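Wenn der Greifer zu früh loslässt

22. Apr. 2020
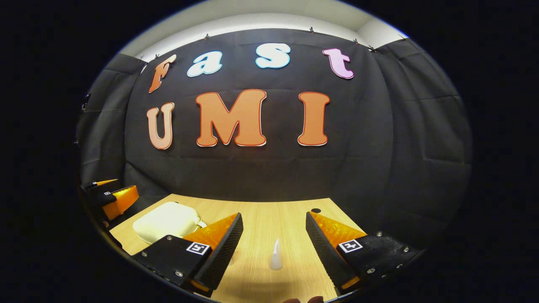
Gestern hatten wir den dritten Aussetzer in 70 Durchgängen. Der linke Finger öffnet ohne Befehl, und zwar immer kurz nach dem Anheben. Zuerst hatte ich die orangen Noppenpolster im Verdacht, weil der kleine weiße Kegel wenig Fläche zum Fassen bietet. Fongchan Phetsri hat dann das Kabel am Motor bewegt, und der Fehler kam sofort wieder. Die Steckverbindung hatte 2 Millimeter Spiel. Ersatz von Bartoš ist bestellt. Bis dahin fahren wir mit 30 Prozent Tempo und lassen die Finger weg vom Tisch, solange Strom anliegt.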